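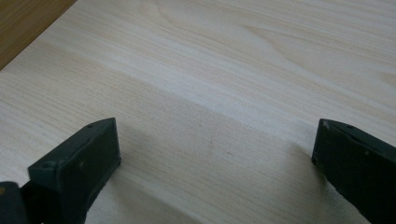
Grain on a pale wooden surface.

Repair Belongs in the Public Budget

Rosalba Fiore
December 2019

The town of Clusstead spends public money each year to carry household furniture to the landfill at Rakach. In the year that closed in March, its crews collected 1,186 pieces. The council regards this as an ordinary cost of sanitation. It has so far declined to regard repair in the same way.

A proposal now before the council would open a furniture repair room in the former Flaranell mill for 27 hours a week. Residents would pay a small fee for glue, screws and finish, and a trained joiner would be on duty. The objection most often raised is that private shops already do such work. Clusstead had 3 of these shops when the mill closed. It has none today.
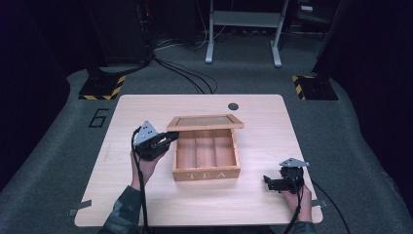
A wooden tea box with three compartments, its lid raised.

Small household goods deserve the same attention as chairs and tables. A loose hinge or a split panel is seldom difficult to mend, yet few families own a clamp, and fewer have been shown how to use one. Abílio Neves, who taught woodwork in Paewai for 30 years, has argued that the skill is lost first and the object soon after.

The council should fund the room for a full year and publish the results alongside its landfill costs. Residents could then judge both expenses on the same page of the budget.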